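Contrôle avant location - gîte Amini, rez + étage + extérieurs

Passage du 13 juillet. Présents : Rawiri Mahuika (propriétaire), moi. Clés récupérées à la boîte, code changé depuis la dernière fois, pensez à mettre à jour la fiche.

Légende : OK / À REVOIR / NON. Commentaires en dessous quand il y en a.

1. ENTRÉE ET CIRCULATIONS

Porte d'entrée, fermeture, gonds : OK
Serrure 3 points : À REVOIR
Le point du bas accroche. Un coup de lime sur la gâche et ça doit passer. Pas la peine de changer tout le bloc comme dit dans le devis Poltik.

Éclairage couloir : OK
Tapis : NON
Toujours pas d'antidérapant dessous. Déjà noté l'an passé. Soit on l'enlève, soit on met la sous-couche, mais on arrête de le reporter.

Escalier, main courante : OK
Escalier, nez de marche : À REVOIR
Quatrième marche en partant du bas, la baguette se soulève. Deux vis. Barrière enfant présente en haut, absente en bas. Annonce en ligne = "adapté aux tout-petits", donc il en faut une en bas aussi ou on change l'annonce.

2. CUISINE

Détecteur de fumée (à côté, pas au-dessus des plaques) : OK, testé
Extincteur : À REVOIR
Pression bonne, étiquette de vérification illisible. Demander à Gristotard s'ils ont gardé la date de leur côté.
Couverture anti-feu : OK
Plaques gaz, tuyau : OK, date encore bonne
Robinet d'arrêt gaz : À REVOIR
Accessible mais derrière le bac à compost et trois sacs de croquettes. À dégager et à flécher.
Hotte, filtres : NON
Gras. À passer au lave-vaisselle avant la prochaine arrivée, et après chaque séjour de plus d'une semaine.
Réfrigérateur : OK
Prises plan de travail : OK
Multiprise derrière le micro-ondes : NON, enlevée sur place.

3. ÉLECTRICITÉ

Tableau, repérage : À REVOIR
Étiquettes à moitié décollées. "Chambre bleue" n'existe plus depuis les peintures, elle est verte.
Différentiels, bouton test : OK
Prises étage : OK
Applique salle d'eau : OK
Guirlande terrasse : À REVOIR - transfo posé par terre, à remonter et fixer sous l'avancée.

4. SALLE D'EAU

Eau chaude, température au robinet : À REVOIR
Trop chaud à mon goût, j'ai baissé un peu au ballon. Recontroler dans quelques jours, l'ancien thermostat Nitilel met du temps à se stabiliser.
Groupe de sécurité : OK, manœuvré
VMC : À REVOIR, bouche encrassée
Joint de douche : NON
Noir sur toute la longueur. Refaire, pas nettoyer. Murali Rao peut le faire en même temps que le lavabo de la petite maison.
Tapis de douche : OK
Siphon : OK

5. CHAMBRES

Fenêtres, ouverture limitée à l'étage : OK chambre verte, NON chambre sous pente
L'entrebâilleur est dans le tiroir de la commode avec ses vis. À reposer AVANT toute arrivée avec enfants.
Lits superposés, barrière haute : OK
Lits superposés, échelle : À REVOIR, resserrer
Détecteur de fumée palier : NON
Bipait. Pile changée, bipe encore. Appareil à remplacer.
Literie, protège-matelas : OK
Volets : OK 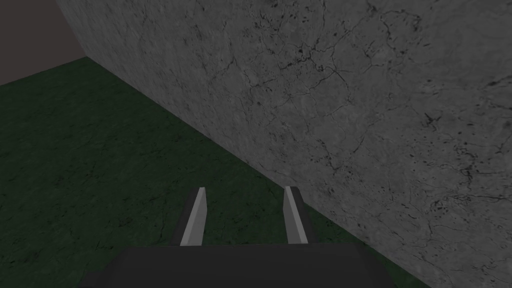 Contrôle et commentaires : Lakshmi Arumugam
Relu par Prakash Lobo

6. EXTÉRIEURS

Terrasse, dalles : À REVOIR
Une dalle qui bascule près de la porte-fenêtre. Caler au sable, vérifier au niveau.
Garde-corps : OK, pas de jeu
Marches vers le jardin : À REVOIR, mousse. Brosse dure, pas de karcher, la dernière fois ça a fait sauter les joints.
Muret côté chemin : À REVOIR
À surveiller, rien d'urgent. Rawiri met des témoins au plâtre et on compare en septembre. En attendant, pas de jardinières dessus, et on le dit aux locataires (livret, page "dehors").
Portillon : OK
Balançoire : NON
Crochet usé côté gauche. Décrochée et rangée dans l'abri. Ne pas remettre sans crochets neufs, charge admissible 300 kg minimum marquée dessus, pas du sans marque.
Barbecue : OK, cendrier vidé
Réserve à bois : À REVOIR, trop haut empilé et contre le mur. Redescendre.
Abri de jardin, produits : NON
Désherbant et essence sur l'étagère du bas, porte sans cadenas. Cadenas à acheter, 15 euros, on ne va pas discuter.
Récupérateur d'eau, 3000 litres : À REVOIR
Couvercle posé mais pas verrouillé. Il a un système de verrouillage, il suffit de tourner. Ajouter "eau non potable" au robinet, l'autocolant est parti.

7. DOCUMENTS ET AFFICHAGE

Numéros d'urgence dans l'entrée : OK
Plan d'évacuation : À REVOIR, c'est encore celui d'avant la cloison
Livret d'accueil : À REVOIR, manque l'emplacement de la coupure d'eau
Notice poêle : OK
Certificat de ramonage : NON, pas trouvé. Rawiri dit qu'il l'a chez lui. Copie à mettre dans le classeur.
Attestation assurance : OK
Trousse de secours : À REVOIR, plus de compresses, sérum phy périmé

BILAN

À faire avant la prochaine arrivée, sans discussion :
- entrebâilleur chambre sous pente
- détecteur palier
- cadenas abri
- couvercle récupérateur
- tapis du couloir

Dans le mois : joint douche, barrière bas d'escalier, crochets balançoire, dalle terrasse, étiquettes tableau, serrure.

Le reste à la contre-visite. Budget estimé pour les petites fournitures : 118 euros, hors détecteur (Levente Gulyás en a peut-être un neuf en stock, lui demander avant d'acheter) et hors main d'œuvre.

Remarque de Prakash à la relecture : pour le ballon, noter la température relevée et pas "trop chaud". D'accord, je prends le thermomètre la prochaine fois.

Remarque de Rawiri : conteste le NON sur la hotte, dit que les filtres ont été faits au printemps. Je maintiens.

Clés remises dans la boîte. Compteur d'eau relevé, chiffre sur la feuille volante dans le classeur.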